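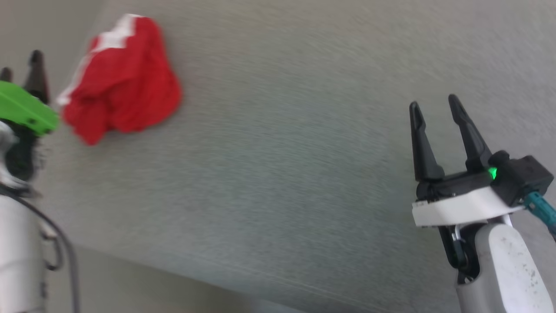 One reader of our last edition wrote in to ask whether the folding really has to come before the sorting, and the answer is no, please sort first! You'll save yourself a good deal of refolding.

## Setting up your Prarnis laundry corner

1. Pick a low, soft surface where the clothes can sit in one heap (a padded seat does nicely), and leave yourself a bit of clear space beside the heap for working.
2. Bring the clothes over and let them land as they like. Plaids, knits, whites and darks can all share the pile for now, and a cardboard box close by is handy for whatever is leaving the room.

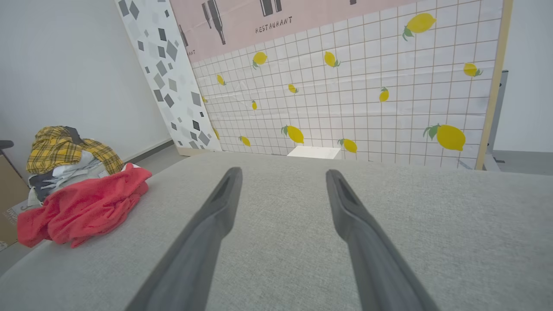

3. Take one piece from the top, shake it out, and start your stacks: bright reds in one, pale things in another. Allow 15 minutes for a first try.

**Caution:** Red pieces with white trim need a little extra patience. Wash them apart from your whites for the first 2 washes, and go gently along the seams.

4. Spread the red piece out on the seat, find the seam, and smooth from there toward the trim. If the white band has twisted, turn it flat before you fold.
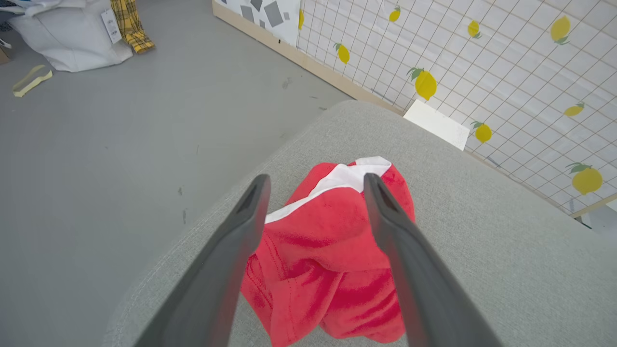
I always fold the trim to the inside, wrote another reader, and it stays cleaner on the shelf that way. We think it's a lovely habit, and it works with any of the folds in the Clument section.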